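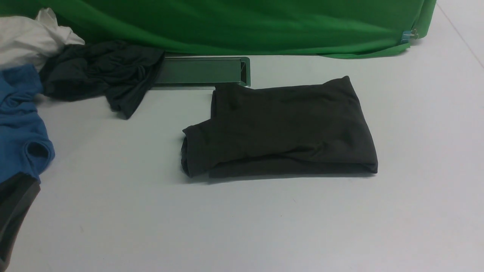 Folding station, head camera view. Dark garment folded, more garments to the left.

Skusex Lanz Teach Kit
Hand-guide and remote teach set for two-finger arms
Part no. 745

Show the arm a job, it stores what you did. Lead it by hand, or drive it from the Lanz grips across the room. Same recorder, same file type, so you can mix both in one job.

Most kits go out for cloth work: folding, sorting, bagging. Works for bins and small boxes too, but cloth is what we tune it on before shipping.

What's in the box
Lanz grips, left and right
Foot pedal (start / stop / throw away last take)
Wrist camera with bracket, fits Esano and Cindby two-finger grippers
Head camera with clamp
Recorder box, power supply, US plug
Cable set, incl. one long one for the pedal
Printed setup card

Not in the box: arm, gripper, table, backdrop. Green cloth is sold seperately, ask for part 202. Binder clips hold it fine, no need for the rail kit.

Hand-guide or remote?
Hand-guide is quicker to learn. Push the wrist where you want it, squeeze the collar switch to close the fingers. Downside, your own arms end up in the head camera view.
Remote takes an afternoon to get used to. Cleaner video, and two people can swap at the grips without touching the cell. For shirts we'd say go remote from day one.

Teaching a fold, short version
1. Clamp the head camera so it sees the whole work area plus the pile. Plain light table top if you have one.
2. Press pedal once. Recorder beeps, take is live.
3. Bring the open fingers in low over the cloth before you pick. Slow down here, the wrist view matters more than the head view for finding an edge or a hem.

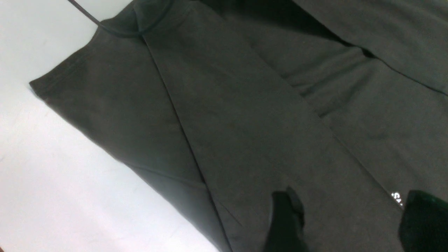
4. Close, lift, fold, let go. If you miss the edge just go again in the same take. Recoveries are worth keeping.
5. Pedal again to stop. Hold it down to throw the take out.
6. Mess up the cloth, start over. Vary the angle it lies at.

How many takes?
Depends on the cloth. Our own tee job runs on 821 takes, dark and light shirts mixed. A simple towel fold got usable at almost 46. Dark knits need more, the creases are hard to pick out on camera. Even light from above helps alot.

Printed shirts: leave them in the mix. Lettering comes out sideways or half covered by a finger, no problem for training.

Known issues
Pedal cable can work loose at the recorder end. Tape it.
Old Cindby grippers (square mount) need the adapter plate.
Left grip drifts if you skip the zero step at power-up. So don't skip it.

Ordering
Kits in stock again from August. Spare grips and pedals ship same day if you order before 2 pm. Bulk price on request.
Setup questions go to Clive Haslam on the Skusex bench, use the contact form and put 745 in the subject line. Tell us which arm and which gripper you've got.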